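How we store things at home: my project so far

I picked storage because my gran in Skaldale throws nothing away, and I wanted to know if other families are the same. My tutor, Kartini Setiawan, said it was a decent topic as long as I kept it small. I did not keep it small!

I gave out a questionnaire to 51 households, mostly in Clusville, and asked what they keep, where they keep it and when they last looked at it. Pak-hei Yuen helped me knock on doors (thank you, it rained the whole time). The question people liked best was the one about drawers – nearly everyone had one full of batteries, string and keys that fit nothing. One lady in Brondale had five of them and was quite proud of it.

What surprised me was how few people wanted more cupboards. They wanted ones they could reach. High cupboards came up again and again as the place where things go to be forgotten, and I got so many moans about fondue sets that I gave them their own heading in the appendix. 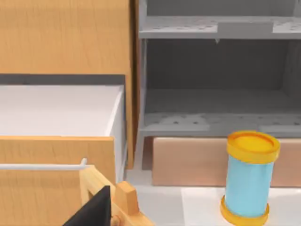

Fig. 2. Wooden cupboard and drawer fronts with grey shelving to the right (computer model).

If I did it again I'd ask about sheds too, as Radka Dimitrov pointed out on Tuesday, after I'd typed everything up. The full answers are in the blue folder.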